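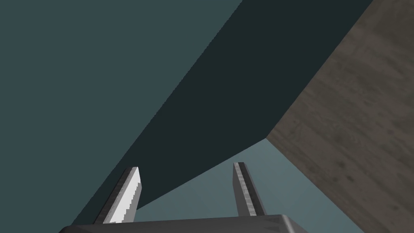

The gripper camera's view in the Sitmont simulator, fingers empty

I've wanted a proper go on Sitmont for ages, so when Kinnunen sent round an invitation to their open day in Esbridge I had my train booked before I'd finished my tea. Sitmont is their simulator for household robots. You buy a licence, drop a virtual robot into a virtual room and practise your tasks there before you let the real thing near anybody's furniture. I'm looking at it for our own little workshop, and I had a list of questions as long as my arm!

There were 21 of us, squeezed into a training room upstairs with very good biscuits and a very noisy radiator. Tapio Lappalainen ran the morning. He's a patient man – he got through the whole menu system twice for those of us who'd missed it the first time – and then let us loose on the demo stations.

The first thing I asked to see was the close-up view from the gripper. The two fingers come up from a wide grey base, and the shading on them is decent, though I did spot some stepped edges where light meets shadow. The room behind is very plain, all big flat teal surfaces, with one bit of brown wood grain off to the right. Somebody next to me thought that was a bit mean for the money. I rather liked it, as my old laptop would fall over with anything fancier.

After lunch (egg sandwiches, plenty of them) Snežana Nikolovski took over for the two-armed session, and that was the bit I'd come for.
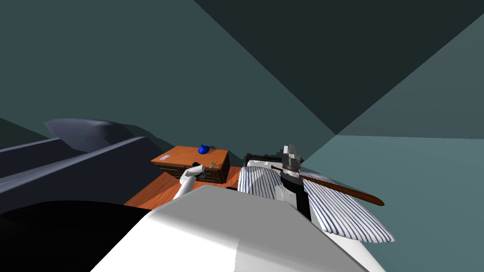 Both arms out in the bedside room, one at the nightstand and one over the striped fabric

I was properly taken with this one. There's a nightstand with a shiny little blue thing on top, a slate-grey sofa to the left, and a big piece of white fabric with thin blue stripes. One gripper was right up by the drawer while the other had a long reddish-brown stick across it. I had a turn at the controls and found two arms much harder than one, I must say. My left hand kept forgetting it had a job.

Now, prices. A single seat is £1780 a year, and the Plonton add-on, which gives you 34 extra rooms, is charged separately. Snežana said five seats or more gets you a discount but wouldn't say how much until I'd filled in a form. I've filled in the form.

My grumbles: the manual is hard going, and switching between views takes too many clicks. I'm still going to ask for the trial, and Tapio has promised to send me the setup notes.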